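Search this site Enter keywords Go

Getting massage oil out of towels and sheets, and other tips for a small treatment room

September 18, 2019
By Impi Saarela

I have given massage at home in Teltmont for several years, and before that I worked in a bigger place where the washing was collected in sacks and came back folded. When I began alone, I had to learn the washing myself. My first set of towels was ruined by the second summer. They were yellow, they were stiff, and they had a smell like old nuts that came out as soon as they touched a warm back.

Most of these tips I learned by doing it wrong. Some are from Akinyi Ogola, who taught the evening course I took and who washed for three therapists in one ordinary machine. They are also good for people who only use a little oil at home after sauna or sport.

Before the wash

Do not leave oily towels in a closed bag. This is the most important thing on the page. Oil in cotton goes on reacting with the air, and a heap of warm oily cotton can heat itself from inside. There have been fires from this, also from towels that were already washed and dried but had oil left in them. I hang mine over a rail until the evening, apart from each other, and wash them the same day.

If you cannot wash the same day, put them in a bucket of cool water with a little washing-up liquid. One night is all right. Two nights is too long and you get a different smell.

For a fresh spot, for example when the bottle has fallen on the sheet, press kitchen paper on it first. Do not rub. Then put on cornflour or baking soda, leave it for one hour, and shake it off outside. After this rub in washing-up liquid with your fingers, the plain sort without hand cream in it. 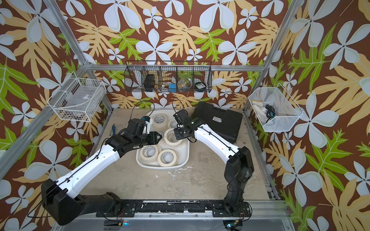
Can I wash massage towels together with the family washing?

It is better to keep them apart. The oil moves in the water and can settle on shirts, where you see it as grey spots after ironing. If your machine is small and you have only two towels, wait and collect enough for a half load, but keep them hanging in the meantime.

The wash itself

For white cotton I use 60 degrees and a powder. Liquid detergent is easy to pour, but in my machine the powder gives a better result on oil. I add two spoons of washing soda in the drum, under the towels. Washing soda is a different thing from baking soda, and it is sold in the cleaning part of the shop. It dries the skin, so use gloves.

Do not fill the drum full. You should be able to put your hand, standing up, between the towels and the top. When it is too full the towels only turn as one ball and the middle stays oily.

No fabric softener. I know it smells nice and clients sometimes ask for it, but it leaves a film and the towel takes up less water each time. A small glass of white vinegar in the softener place does the same work and the smell is gone when the towel is dry. Never put vinegar together with bleach.

Coloured sheets I wash at 40 degrees and I use longer time. If the care label says something else, follow the label. Microfibre sheets hold the oil very strongly and I have stopped buying them. Cotton flannel is nicer to lie on, but it must be washed twice before the first use or it leaves small fluff on an oiled leg, and the client is picking it off when she gets dressed.

When the smell has already come

Old oil does not go in a normal wash. You must soak. Put 100 grams of washing soda in a bath or a big tub with hot water from the tap, stir until it has melted, and put the towels down in it. Leave them until the water is cold. The water will be brown or yellow, and it is not nice to look at. Pour it away, rinse, and then wash as usual.

Smell the towel while it is still warm from drying. A cold towel can seem clean when it is not. If you still smell old nuts, do the soak once again. After two soaks I give up and cut the towel for cleaning rags.

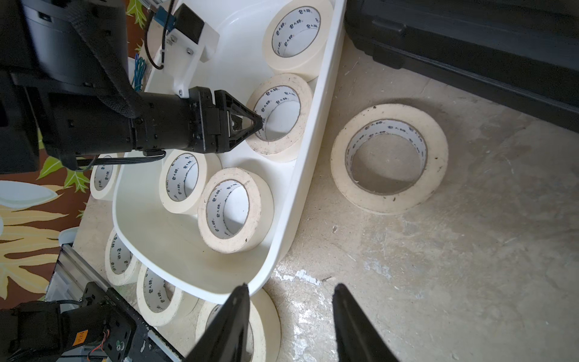 Drying

Outside is best, also in winter if it does not rain. Shake each towel hard before you hang it, then it is softer. I dry the sheets folded over the line by the hem, with the pegs where the feet will be.

If you use a tumble dryer, be sure that the oil is really out. When the programme is ready, let the cooling part run to the end and take everything out at once. Do not leave a warm pile in the dryer or in a basket, and do not start it just before you go to bed. Clean the fluff filter each time. With oily fluff I wash the filter itself under the tap some times in a month and let it dry well.

Choosing the oil

This helps the washing more than any powder. Sweet almond and olive oil are lovely for the skin but they go old quickly in the cloth. Fractionated coconut oil stays liquid, has almost no smell, and comes out more easily. Grapeseed is cheap and light, but of all those I have tried it was the first to smell bad in the cupboard. Remember to ask the client about nut allergy before you take any of these.

Buy small bottles. I pour 200 ml at a time into a pump bottle and keep the rest in the fridge door. Do not fill new oil on top of old oil. Wash the pump bottle first with hot water and washing-up liquid, pump the hot water through the tube too, and let it dry completely with the top off, which takes longer than one thinks.

Most people use more oil than they need. For a back I begin with one pump in my hands, and I take more only if the hand stops. When I learned this my towels became

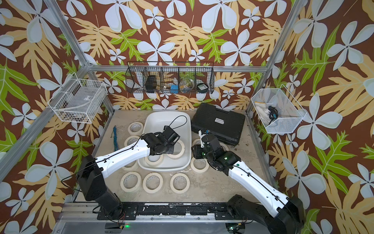
cleaner by themselves, and the bottle lasted much longer. Clients did not complain. Several of them were in fact glad that they could put on a good blouse afterwards and go back to work.

The table and the face cushion

The cover of a massage table does not like strong things. Alcohol makes the vinyl hard and after some time it cracks at the corners, and then you cannot mend it in a nice way. I use a soft cloth with lukewarm water and a little mild soap, and afterwards a second cloth with only water. Dry it before you put on the sheet. If you need to disinfect, look in the paper which came with the table and see what the maker allows.

Do not forget the underside of the face cushion. Oil from the forehead and the hair runs down there and stays in the seam. Mine is cleaned with an old soft toothbrush. The cushion cover I change for every person, and I have many of them, sewn from worn pillowcases. From one pillowcase you get two covers if you cut carefully.

Squeaking from the table legs is usually a knob or a bolt that has become loose. Tighten it by hand. If it still squeaks, rub a little candle wax where wood meets wood. Never use massage oil for this! I did it in July, and dust stuck to it so badly that I had to take the leg apart.

The floor

One drop of oil on a smooth floor is dangerous, both for you and for the client who walks barefoot to the chair. Keep a dry cloth on the lower shelf and wipe at once. Mopping with only water spreads it thin. Use warm water with a few drops of washing-up liquid, and then a rinse, or else the soap makes it slippery too. 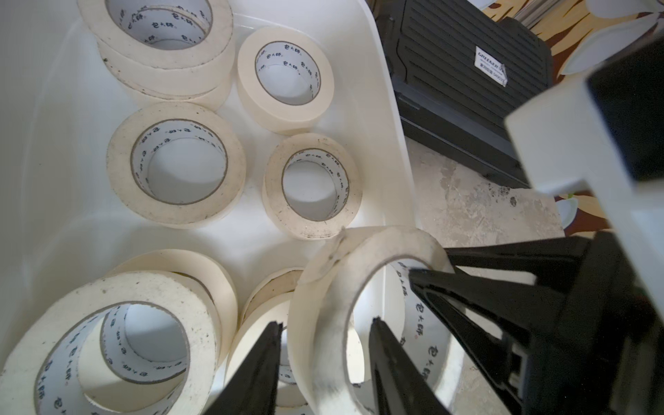 Rolls of masking tape in a white plastic bin.

Keeping the sheets in order

I write the month on the inside of the hem with a laundry pen when a sheet is new. Then I see which ones are getting old, and I use them in turn by always putting the clean ones at the bottom of the pile. Leave some air between the pile and the back wall of the cupboard. A cupboard door that is a little open is better than a bag of lavender.

Hot towels for the feet I roll while they are damp and heat for the same day only. Those which are not used go back to the wash and not back in the heater. For scent I have stopped putting drops directly on the towel, it made marks. Now I put one drop in the bowl of water first, stir, and then dip.

For blankets, wash wool at the wool programme and as seldom as you can. Put a cotton sheet between the client and the blanket and let it be long enough to fold over the edge at the top, by the length of a hand.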